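## 4. Setting up your Sirneck for its first bottling day

You've got the frame standing and the drip tray clipped in, so now comes the fun part – getting drink into bottles with the fizz still in it! 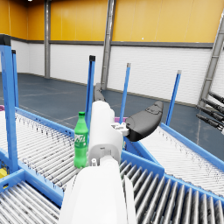
### 4.1 Choosing your bottles

The Sirneck fills plastic soda bottles and swing-top glass ones. If this is your first batch, please start with plastic. You can squeeze a plastic bottle to feel how the fizz is coming along, and you can't do that with glass (we've all tried).

1. Pick out bottles that once held a fizzy drink. Water and squash bottles have thinner walls and may split.
2. Check each cap for cracks, and throw out any that spin without biting.
3. Soak off the labels in warm water. A little cooking oil shifts stubborn glue.
4. Rinse twice, then leave the bottles upside down on the rack.

> **Caution:** Never use boiling water on plastic bottles. They shrink and go out of shape, and the neck will no longer seal against the filler.

Green and brown bottles are lovely for ginger beer and anything with hops in it, as they keep out some of the light. Clear ones are fine if they live in a cupboard.

### 4.2 Fitting the filling head

The head is the grey part with the spring inside. It arrives in a paper bag with the two spare washers, and it is very easy to throw out with the packing!

1. Wet the rubber washer and push it into the groove at the top of the head. The ridged side faces up.
2. Offer the head up to the pipe and turn it clockwise until it clicks.
3. Give it a gentle tug. If it drops off, the washer is upside down.
4. Slide the Koutsoukos clamp over the join and close the lever.

The lever should need a firm push with your thumb. If it closes with no effort at all, turn the small screw half a turn to the right and try again.

> **Note:** Units sold before 01/09/2018 have a wing nut in place of the lever. Do it up finger-tight and leave the pliers in the drawer.

### 4.3 Cleaning before you fill

1. Mix one sachet of Flullanine with 2 litres of cool water.
2. Pour it into the hopper and open the tap until liquid runs from the head.
3. Close the tap and wait 28 minutes. (Put the kettle on.)
4. Drain everything into a bucket, then run a full hopper of clean water through.
5. Sniff the head. If you can still smell the cleaner, rinse once more.

> **Caution:** Don't mix Flullanine with bleach or vinegar. Keep the sachets away from children, and wear gloves if you have any cuts on your hands.

### 4.4 Setting the height

Every bottle is a slightly different shape, and a minute spent here saves a lot of mopping.

1. Stand an empty bottle on the foot plate with its cap off.
2. Loosen the side knob and lower the head until the washer rests on the rim of the neck.
3. Press down a touch further, so the spring gives by the width of a pencil.
4. Tighten the knob.
5. Read the number on the side scale and write it inside the back cover of this guide.

My own one-litre bottles come out at 134 on the scale, and Laurinda Meireles, who tested the first batch of Sirnecks with her elderflower, uses 59 for her little ones. Yours may be a bit either side.

### 4.5 Filling

Cold drink holds its fizz far better than warm, so chill the lot overnight if there's room in the fridge.

1. Fill the hopper to the upper line and put the lid on.
2. Set a bottle on the foot plate and bring the head down with the handle.
3. Open the tap slowly. A rush of foam means you're going too fast – close it, let things settle and carry on.
4. Stop when the drink reaches the base of the neck.
5. Lift the head, squeeze the bottle gently until the drink rises to the top, and screw the cap on straight away.

Step 5 is for plastic bottles only. With glass, leave a gap of two fingers and close the swing-top.

> **Caution:** Live drinks such as ginger beer keep building pressure after bottling. Squeeze-test your bottles every day, and move them to the fridge as soon as they feel hard. Never leave them in a warm room while you're away.

### 4.6 If something isn't right

**Drips from the neck while filling.** Lower the head a little, then look for a nick in the washer.

**Foam all the way up.** The drink is too warm, or there's pulp in the hopper. Strain it through a Tirico bag and chill again.

**Handle won't stay down.** The side knob has worked loose. Go back to 4.4.

**Flat after a week.** Try new caps first. Old ones look perfect and still leak!

Spare washers, caps and levers are listed in section 7. Leave the hopper full of clean water until you're ready to wash up, as dried sugar is a real pain to shift from the tap.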